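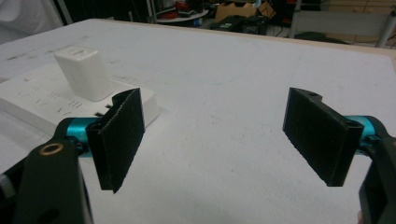

Simin Nazari and Fulvio Fiore have finished the first round of demonstrations for Sitivel, the project on learning to handle plugs and chargers from hand-held gripper recordings. The training set now holds 400 recordings, all made at the same white table with a power strip and a cube-shaped adapter. Each training sample is a window of 32 steps, and the policy predicts the next 8 movements before it looks again. Ghada Haddadin tried windows of 64 steps in March – training took longer and the results were no better, so the shorter window stays.
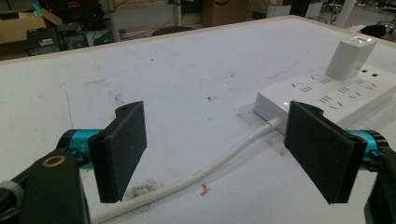 Does the policy need to know where the power strip is?
It gets no position as input and works only from the camera view, so the strip is moved and turned between recordings.

Round two will be led by Dario Longo.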